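Sorting the charger drawer, need a second opinion 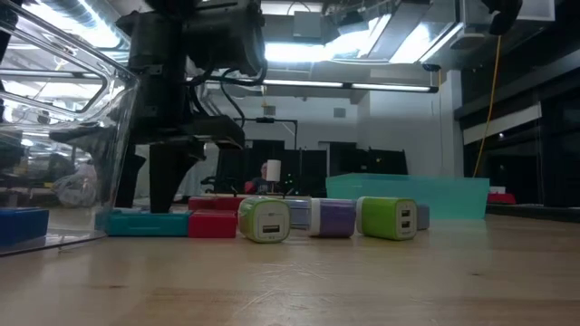

Five chargers and the blocks, all lined up on the table

galov_attic: Okay so my big August-to-now junk drawer project has reached the chargers. I like the colored ones because I can say "grab the purple one" and everyone knows! But do I keep all of them? One of the lime ones has a single port, the other has two.

Share | 3 comments

Cerko15: Keep the two-port, donate the rest. I had a box of these things and never opened it once.

Heloísa Trindade: Disagree! Chargers walk off. I bought a spare for every room and I'm still short one — my son took it to college. Are the blocks going in the same bin though? Please say no.

avram700: With Heloísa on the bins. Blocks in the big clear one, chargers in a shoebox with a lid. And I'd plug each one in before you decide, I kept a dead one for years.

galov_attic: Separate bins, fine, you win. Still not giving up the lavender one, Cerko. Testing them tonight after dinner.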